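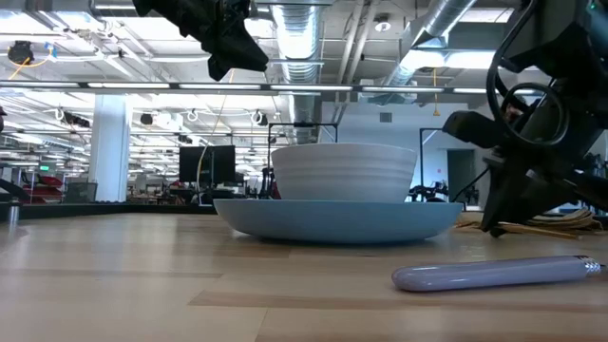 What do visitors at an open day want to know about a manipulation robot? Most of them want to know what it is trying to do and who is controlling it, and they ask this before they ask anything about how it works.

5.2 Observations from the open day

The Penderau laboratory opened its main floor to the public for one afternoon in September. Three stations were running. The first two were a sorting cell and a mobile base on a marked course, and both are treated in Section 5.1. This section deals with the third, the tabletop station, where a two-armed setup worked with ordinary kitchen items under the direction of an operator.

Figure 4 gives the tabletop station at the height of the work surface. A white bowl is resting in a wide, light blue dish, and the gripper on the right-hand side points in towards it. Thin wooden sticks lie spread on the table near the fingers. The items were left as they are used in normal sessions, and no backdrop was added for the public.

Each demonstration ran for 5 minutes and was repeated until closing at 4 pm. The operator worked from a written task list with short entries such as "bowl into dish" or "bowl out of dish". When an attempt failed, the operator started it again and did not break off to comment. A host stood with the visitors and took questions. The host had been asked to answer in everyday language and to say so when the answer was not known.

Questions were written down by a second staff member, who stood behind the group and took no part in the talk. Over the afternoon 1455 remarks and questions were logged across the three stations, of which 800 came from the tabletop. Entries that could not be read afterwards were dropped before coding. Each remaining entry was given a single code, and disagreements were settled by discussion between the two coders.

The largest group of entries at the tabletop concerned intent. Visitors asked what the arm was going to do next, or whether it had meant to do what it had just done. The second group concerned control – whether a person was driving the arm, and from where. Entries on speed came third. Very few visitors asked about the hardware, although the host had prepared for that topic more than any other.

Children and adults differed less than we had expected. Children tended to name the object ("is it going to get the bowl?") where adults named the action ("is it picking that up or pushing it?"), but both were coded as intent under our scheme. A finer scheme might separate them. We did not record ages, so the comparison rests on the note-taker's impression and should be read that way.

Two changes were made during the afternoon. After the first hour the task list was turned to face the visitors, at the suggestion of Shazia Sethi, who was hosting at the time. The entries logged after that point include fewer questions on intent and more on failure, for example why the arm had stopped short or gone back over the same movement. Later, the host began to read out each entry before the operator started. We cannot separate the effect of the two, and the groups were also smaller by then.

The choice of items seems to have mattered. Bowls and dishes need no introduction, and visitors held firm views on how they should be handled. Several offered advice on where to grip the bowl. At the sorting cell, where the parts were unfamiliar, the log holds almost no advice of this kind and a good deal more silence. This agrees with our notes from the earlier Trultbridge visit, where the parts were also unfamiliar, though no written log was kept there.

There are limits to what can be drawn from one afternoon. Visitors chose which station to stand at and for how long, and some came back more than once. The note-taker could hear the front row better than the back. The codes were written for the tabletop first and fitted the mobile base poorly – see Section 5.4 for the revised set.

Related items

Vigfúsdóttir station: layout notes and task lists
Trultbridge visit: summary of host notes
Bovanora mobile base: course markings and safety distances
Coding scheme for visitor questions, version 2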